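Hapeta Desk Tasks: Data Card and Release Notes

Version 4, issued Sunday, October 25, 2026
Maintainer of record: Atieno Rugemalira, Marari
Technical contact: Huw Eynon

Summary

Hapeta Desk Tasks is a packaged set of simulated household and office tasks for two-armed mobile robots. It is offered by Marari under an annual license to laboratories and product teams that need a repeatable test before moving work to hardware. The package contains 20 task definitions, 618 recorded demonstrations, and the scene files required to run them. No physical equipment is included in the license.

This card describes the contents of the package, the uses for which it is suitable, and the limits that licensees should take into account. It applies to version 4 only. Licensees still using version 2 should consult the card supplied with that version.

Contents of the package

Each task definition consists of a scene file, a written instruction, a starting arrangement, and a check that decides whether the task has been completed. Demonstrations were recorded by trained operators using the Prarnness control station. Each demonstration holds joint positions for both arms, gripper commands, base motion, and rendered color views.

Scenes are built from a shared library of rooms and furniture. Surface markings are stored as a separate layer, which allows the same desk to be loaded clean or soiled without changing its shape or contact properties.
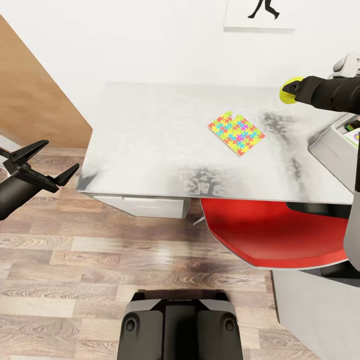

Desk cleaning tasks are the largest group in version 4 and the one most often requested by licensees. The robot is instructed to clear dirt from a work surface while leaving the user's belongings undamaged. Dirt is not placed evenly: in the scene shown, dark patches run in a streak near the front edge of the desk, and a further smear on the right side spreads toward the back. A policy that wipes only the near part of the surface will therefore leave marks behind. The small jigsaw puzzle board lying at an angle on the desk must be worked around or moved and set down again, and the red chair partly under the desk limits how the base can approach. The check examines the marking layer and the final state of each loose object separately, and both results are written to the log.

The remaining groups cover sorting, drawer use, and placing objects on shelves. Instructions for all groups are supplied in English. Vy Quách edited the instruction text for this version.

Intended use

The package is intended for training and comparing control policies in simulation. It may be used for internal evaluation, for teaching, and for published research, provided that the version number is stated. Results obtained with modified scene files must be reported as such.

The package is not a safety test. Completion of a task in simulation should not be offered to customers or regulators as evidence that a robot is fit for use near people.

Known limitations

Dirt is represented as a marking on the surface. It has no thickness, does not smear under contact, and does not transfer to a cloth or to the gripper. Licensees studying the physical behavior of residue will need a different tool.

Puzzle boards are treated as single rigid bodies. Individual pieces cannot be removed, and a missing piece is part of the board's fixed shape.

Demonstrations recorded in July used an earlier setting for gripper closing force. They have been kept in the package and are marked in the index file. Sunita Rawat reviewed these recordings and recommends leaving them out when gripper force is itself the subject of study.

Installation

Unpack the archive into an empty directory and run the setup script from its top level. The script verifies the scene files against the index before copying them. If verification fails, the archive should be downloaded again; individual files should not be replaced by hand.

Support and corrections

Support is provided by the Curkevberg office during business hours. Reports of faulty checks should include the log, the task name, and the random seed. Hường Lò maintains the list of corrections, which is distributed to all current licensees with each release.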